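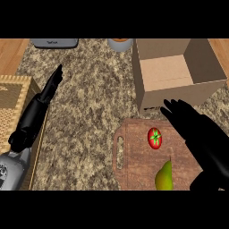 By Mpho Hendricks
Nindholm Local History Society
June

There was hardly a chair to be had in the reading room at Nindholm when members gathered for the June meeting of our Society, and those who came in after seven o'clock were quite happy to stand along the back wall by the map cabinets. The draw was the Ostermann ledgers, which many of us had heard about for years and very few had ever laid eyes on, and I think it is fair to say that they did not disappoint.

For newer members, who may not know the name, the Ostermann family ran the general store at the Balholm crossroads for three generations. They sold flour, lamp oil, nails, boots, seed, and pretty much anything else a farm household could not make for itself, and they wrote all of it down. There are 19 volumes in all, bound in brown cloth, and they have come to the Society as a gift from the last of the family still living in the county, along with a box of letters and a very handsome brass letter scale. The family asked only that the books stay in Nindholm and that anybody who wants to read them be allowed to, and we were glad to agree to both.

The evening's talk was built around the third volume, which covers the years when the Drurkitz mill was going up on the river. You can follow the whole business through the store's accounts if you have the patience for it. First come the surveyors, buying tobacco and writing paper, and then the masons, whose names turn up for a season and are gone again, and then at last the mill families themselves, opening accounts one after another (often with the same first order of a kettle, a broom and two blankets). Over 300 households appear in that one book. Several people in the room found their own great-grandparents there, and one lady was delighted to learn that hers had paid off a cooking stove in eggs, a dozen or two at a time, until the debt was cleared. It took them most of two winters!

There was a good deal of friendly argument afterward about the old road between Balholm and the mill. The printed county histories put it on the north bank, but the ledgers charge a number of customers for "carting by the south ford," and those of us who grew up on that side of the river have always been told there was a track through the bottom pasture. The matter was not settled, and I expect we will hear more of it in the fall, when the ground is clear enough to go and look.

The Society now has 103 paid-up members, which is the most we have had since I began keeping the roll, and it was a pleasure to see so many of the new faces staying on for coffee and the lemon cake.

The next job is an index. Volume one alone runs to nearly 900 pages, and the handwriting changes each time a new clerk comes on, so there is plenty of work to share among anyone with good eyes and a free morning. The ledgers can be seen in the reading room any morning between ten and noon. Please bring a pencil and leave your pens at the desk. Anyone who has old receipts or letters from the Ostermann store tucked away at home is warmly invited to bring them along, and we will make copies while you wait and hand the originals straight back to you.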